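Teaching a Robot Arm to Tidy Up by Pushing: What I Did All Semester

5 min read

So my project this semester was about getting a robot arm to move plastic blocks around on a board without ever picking one up. You tell it something like "push the red star next to the blue cube" and it has to figure out the rest from the camera. I signed up for it because I figured pushing would be the easy version of grasping. I was wrong about that by a lot, and most of this report is me explaining how I found out.

The question I was trying to answer was pretty narrow. Our lab group already had a policy trained on recorded pushes, where a person drives the arm and the computer saves what the camera saw and what the person did. Osvaldo Bassi, who supervised me, had a hunch that the recordings were too clean. People driving the arm were good at it, so the policy had hardly ever seen a block get away from the tip and start spinning off to the side. When that happened at test time, it just kept going straight as if the block were still there. (Watching this is very funny the first few times.) My job was to collect recordings with recoveries in them and see if they helped.

I called my version of the dataset Gelgate, and the old one is called Skarton, so those are the names I'll use from here on. Skarton has 300 recordings. For Gelgate I kept Skarton as it was and added 118 new ones where the driver misses on purpose at some point, lets the block slide off, and then goes back around to fix it. Same camera, same board, same control software. I also trained both policies with the same settings, and for the same number of steps, so that any difference would come from the recordings and nothing else.

Missing on purpose is weirdly hard! My first batch was useless. I was so obvious about it that every miss looked the same: push, stop, back up, go left. Primo Mancuso, who was doing his own project on the same arm, looked over my plots and pointed out that I'd basically taught it one dance move. We ended up taking turns, one of us driving and the other one calling out "now" at a random moment, and whoever was driving had to bump the block off course right then. I threw out the first batch completely, and the 118 are all from after we switched.

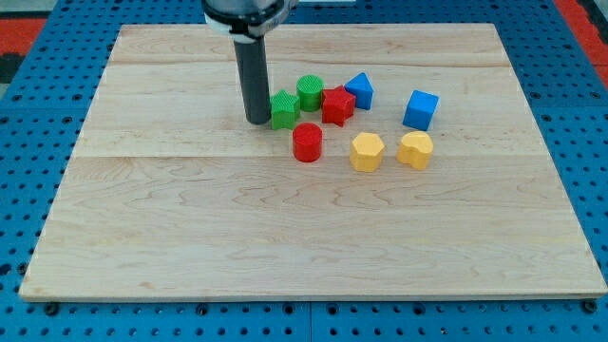
The other thing that ate up a whole lot of time was deciding what counts as success. At first I was judging it by eye, and Osvaldo (rightly) told me that wasn't going to fly. We settled on a rule: the block named in the command has to end up within 3 centimeters of the target block, measured edge to edge, and the tip has to be clear of both of them when the timer runs out. If some other block gets shoved along the way, it still counts. I'm not totally happy with that last part, and I'll come back to it.

For testing I wrote a list of 101 commands that weren't in either dataset and ran the whole list on both policies. Before each command I reset the blocks to a saved layout by matching the live view to an overlay on the screen. It's slow and boring — I got through two audiobooks — but it means both policies got the same starting positions, or as close to the same as my hands could manage.

The Gelgate policy did better. It finished 74 of the commands and the Skarton one finished 58. Almost all of the gap came from runs where the block slipped at least once. When nothing slipped, the two policies were so close that I wouldn't bet on either one. That fits with what Osvaldo suspected, but I want to be careful here. I only trained each policy once, so I can't say how much the numbers would bounce around if I trained them again with a different random seed. I ran out of time on the training machine, and that's the biggest hole in this report.

Shape mattered more than I expected too. Stars were the worst for both policies. If the tip lands on a point, the star rotates, and if it lands between two points it gets kind of cradled and travels nicely. Cylinders roll around the tip if you're even a little off center. The cube was the one I'd pick if I had to put on a demo for my parents.

Now back to the shoving problem. The Gelgate policy bumps other blocks more often, mostly when it's circling back after a slip. It takes a wide path around the block it lost, and if there's a neighbor in the way, well, too bad for the neighbor. I think this comes straight from Primo and me. We were concentrating so hard on fixing the miss that we got sloppy about everything else on the board, and the policy picked that up along with the good stuff. If I did this over, I'd make the drivers redo any recovery that touched a third block.

The next student on this gets my recordings, the command list and the overlay tool, which lives in a folder called Fellavstead (don't ask, I name things late at night). Run the training with a few more seeds before you try anything fancy, and check the camera mount every morning. It sagged on me once, and I lost a Monday to it.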